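Zudero hand-held grippers: finger pads and setup

Last revised 7/3/19

Overview

This folder covers the pair of hand-held grippers used at the Nosberg table, with notes on setup and pad replacement. The recordings made with them are kept separately under Arkon, 1,502 clips in all, and share the same numbering.

Table setup

Put the blue board down first, then the wire shelf at the back edge. Clip the cables behind the grippers so they leave away from the work. Close both grippers fully once before recording – the software takes that as zero.

Pad condition

Pads are glued to the inner face of each finger. Check them before every session. Replace a pad when the edge lifts or strands come loose, and always change both pads on a gripper together. The usual limit is 350 closes, but a clear plastic food container with a hard rim can bring that forward. 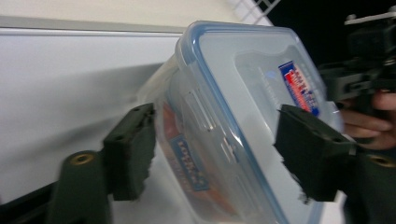
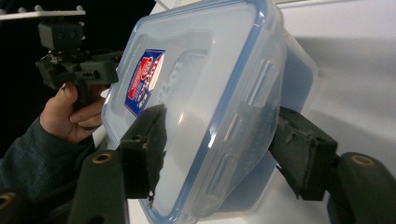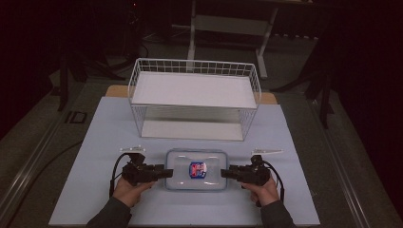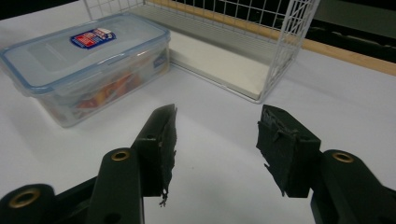 Can a worn pad be trimmed and kept in use?

Trimming is fine for a loose thread or two. Once the edge has lifted, take the pad off, clean the finger with alcohol and glue on a new one. Leave it clamped overnight.

Files

pads.csv – date of each pad change, by gripper and side
zero.csv – closed position at the start of each session
Cut template for the pads, from Ruggiero, 2 sheets

Known problems

Sessions from June have no entries in zero.csv. Side is recorded from the operator's point of view.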